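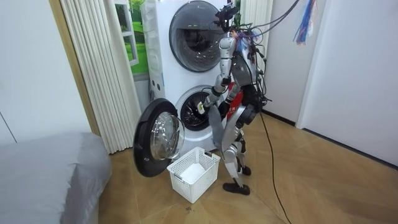

Does clamping a magnetic conditioner on the supply pipe soften hard water?

I've read what Etero sends out and I've read the thread, and I still see no reason to think so. The calcium that goes in one end of the pipe comes out the other end.

Re: [plodton-homes] Etero unit, anyone tried it?
Replying to the list so everybody gets it.

On 2 Jun 2021, a list member wrote:
> We had the Etero put in back in March and I have to say I'm a believer.
> $842 installed, no salt, no drain line, takes up no floor space. The
> towels are softer, the kettle has less crust in it, and the shower
> door wipes clean much easier. The brochure says 154 homes in Givmont
> tried it and nearly all of them kept it. Our old washer died of scale
> so I wasn't going to go through that again with the new one. Pandey
> did the install and they were very nice. If enough of us sign up they
> will do a group price. Who's in?

I'm glad the towels are softer and I'm not calling anybody a liar. But I'd want a lot more than this before I put my name on a group order, and I'd ask the rest of you to hold off on deposits for a bit.

First, the Givmont number. "Nearly all kept it" tells you that people who paid for a thing and had it clamped to their pipe didn't bother to send it back. The refund window is 30 days, and you have to pay the installer to come take it off. I'd probably keep mine too under those terms. Did anybody measure anything in those houses before and after? The brochure doesn't say. I wrote to the address on the back and got the same brochure again as a PDF.

Second, the kettle. You mention in your other post that you switched to filling it from the filter pitcher over the winter. Depending on the cartridge, that alone can cut down on the crust. Same question on the towels: did the detergent change, or the amount? New washer, new magnet, maybe new soap, all in the same couple of months. I couldn't tell you which one did it and I don't see how you could either.

Third, "the old washer died of scale." Who said so? If it was the same person who quoted you the Etero, I'd take that with some salt (the kind the Etero doesn't need). Washers die of bearings, pumps, door latches and control boards. Ours had a bad pump and the heater element looked fine when the guy pulled it, and we're on the same town water as you. One machine proves nothing, mine included.

What I would believe:

A hardness test. The strips are cheap, the drop kits are a little better. Test at the outside spigot, if yours branches off ahead of the unit, and again at the kitchen tap. If the readings match, you haven't softened anything. Now, the seller will tell you a strip can't show it – the minerals are still there but have been "reorganized" so they don't stick. Fine. Then we need a test that shows they don't stick, and that's the seller's job to bring us.

So, two kettles. Same model, same number of boils, one filled from before the unit and one from after. Have somebody who doesn't know which is which look inside and say which has more crust. I'd lend my kettle and my spigot. It would take a few weeks and cost less than one service call.

On the money. A regular salt softener costs more to put in, I'll give you that. Pandey quoted us roughly 3000 dollars with the drain work, and then there are the bags to haul, and some of you don't want the sodium or don't have a place to run the drain. Those are fair reasons not to get a softener. They aren't reasons to buy a magnet. Not buying either one is a choice too, and it's the one we made. We descale with citric acid, use a bit more detergent, and squeegee the shower door – not exciting, but I know what I'm paying for.

Also, can whoever is collecting names for the group price say whether they get anything off their own unit for it? There's a line in the small print about a referral credit. Might not apply to us, but I'd like it answered on the list and not by private email.

If someone has a real before-and-after reading, from any brand, please post the numbers, even if they make me look wrong. And could whoever replies next trim the quotes? The digest was getting hard to read on a phone.

Upper Plodton, the house past the pump station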